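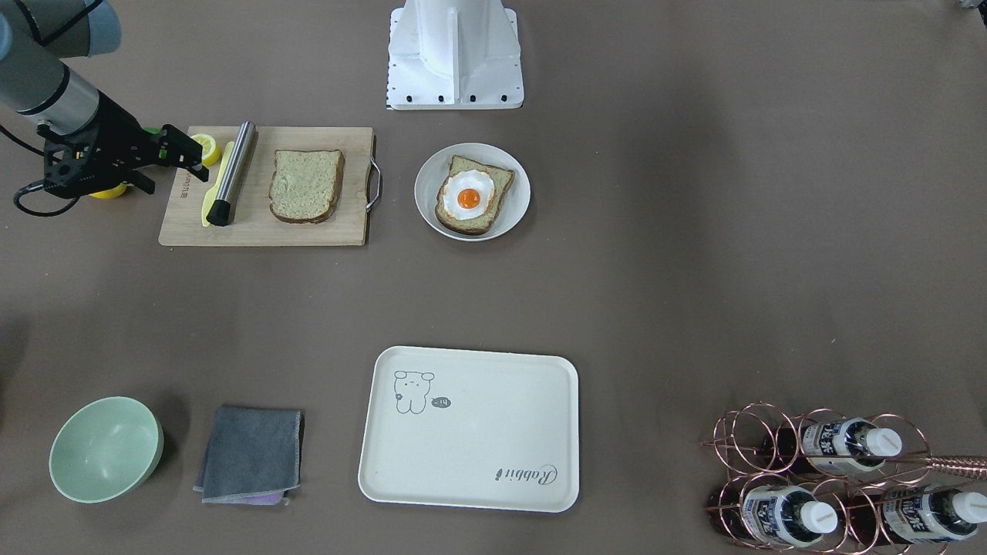 Is the Skadine kitchen package worth paying for?

Posted by Ya-wen Chien

We run a small sandwich counter in Onham and a rep has been after me since September to take the Skadine prep package on a trial. It's two arms over a table, plus what they call a "skill library." The fee is 3393 for the trial, setup included, and I don't get a straight reply when I ask what it can do on a busy morning. The brochure says "learns your menu." Has anyone here had it in a working kitchen? I don't need a demo with one slice of bread and a lemon.

Kai-wen Yuen

We had the trial at our place in Nancombe and I would not sign again on those terms. Moving bread from board to plate was okay. Anything soft or slippery was slow, and we had a person standing there the whole time, so tell me where the saving is. Things I'd make them do before you pay:

Stack a sandwich with your own bread, on your own plates. Ours had thicker slices than the ones in their demo and the grip settings had to be redone. 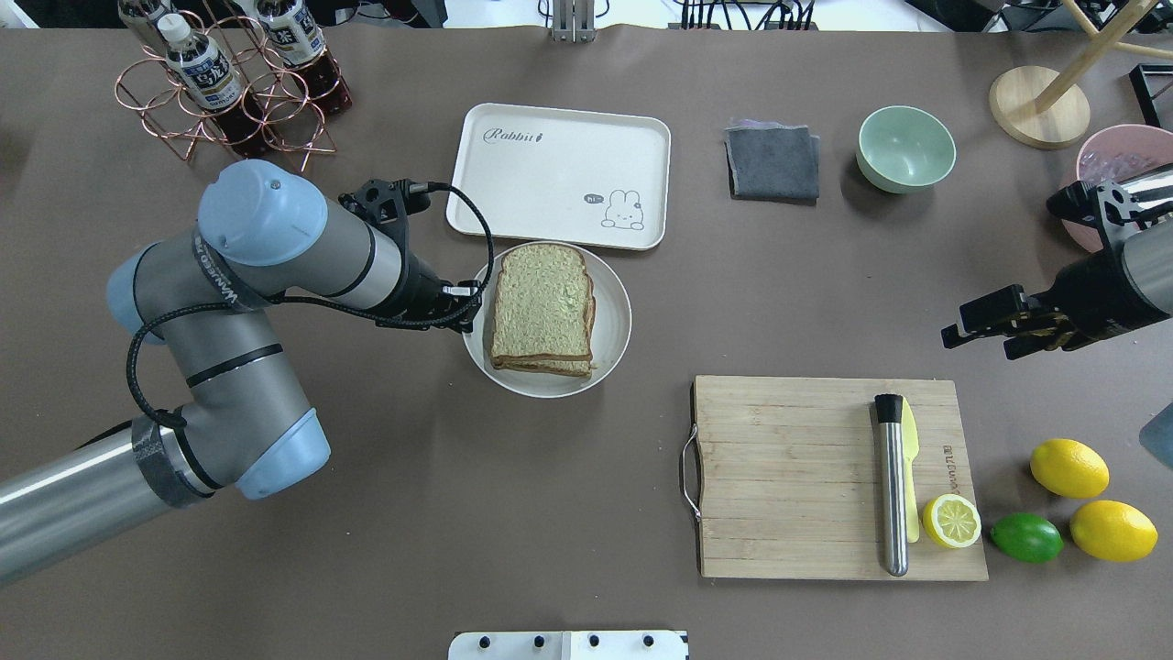
Swap things around on the table. Put the board on the other side, move the bowl, leave a couple of lemons and a lime lying about, and have it do the same job with no one touching the laptop.

Get the cleaning instructions in writing. Ask about the grippers in particular. I asked twice and got a PDF about the table.

Read the part on service visits. Two are included and after that you pay by the hour, travel too.

Thodoris Karras

never used it but my cousin says robots are the future. maybe ask for a discount

Wai-kit Ng

I agree with most of what Kai-wen wrote, but the hardware didn't give us trouble. Our complaint was the library. We were told a new task takes an afternoon to teach and the first one took nearly 5 days, for a cheese toastie. Greenberg do a similar rental by the month, and you can send it back, so I'd at least get their price before you call the rep. Also check whether the 3393 comes off the purchase price. Ours didn't.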